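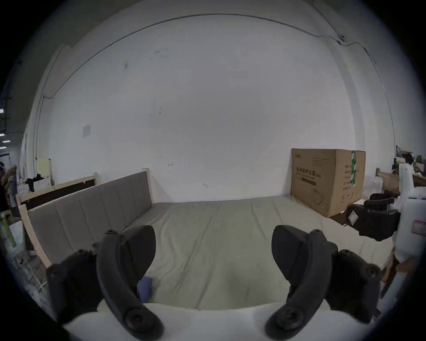 Will I still have my job once the grippers can make a bed? A reader from the Totdale site wrote in with that one, and it's been the most common question since I started this page, so it goes first.

Print this page | E-mail this page

Questions we keep getting about the bed-making project
Totdale linen and rooms team. Updated 2021-02-13

So, what's the answer?
Yes, you keep it. No positions are being cut on account of the project, and that's in writing in the staff notice (ask your shift lead if you never got one). What will change is what you do in a day. I used to strip and make beds start to finish. These days I spend about half my shift with a hand-held gripper, pulling a fitted sheet straight or picking up a cloth, over and over, so the software people have something to learn from.

What's Walow?
The name of the system. Tendonia builds the grippers, Aravena does the software, and Walow is the two put together. We all say "the Walow" like it's a coworker.

How many recordings do you need?
The first target was 400 and we blew right past it. We're at 1329 now, and 608 of those are fitted sheets alone! Sheets are the hard part. They wrinkle differently every single time, and a corner that grabs nicely on one bed slides right off on the next.

Do I have to take part?
Nope. You can say no, and you can also try it and quit. Two people on my shift did one round, hated it, and went back to regular rooms the next day. Their hours stayed the same.

Is it hard on your hands?
Kind of, at first. The squeezing gets you in the thumb and forearm. We switch off after 4 beds now, which helps a lot, and I'd tell anybody new to speak up early instead of toughing it out like I did.

Does it pay more?
A little. There's an hourly add-on for recording time. I think it should be higher, and I've said so (more than once).

Who sees the recordings?
Our team and Aravena. They're not used to time you or grade you. I asked for that in plain words before I'd sign anything, and you should read the form too.

When will it make beds by itself?
Ask me again after March, when the first trial starts. My guess is it'll be slow, and one of us will be standing there fixing corners for a good long while. I'm a lot less nervous than I was, but I do wonder what the new hires will learn if they never have to do a whole floor by hand.

I have a question that's not on here.
Drop it in the box by the time clock or catch me at break. I add new ones whenever I get a free minute.

Print this page | E-mail this page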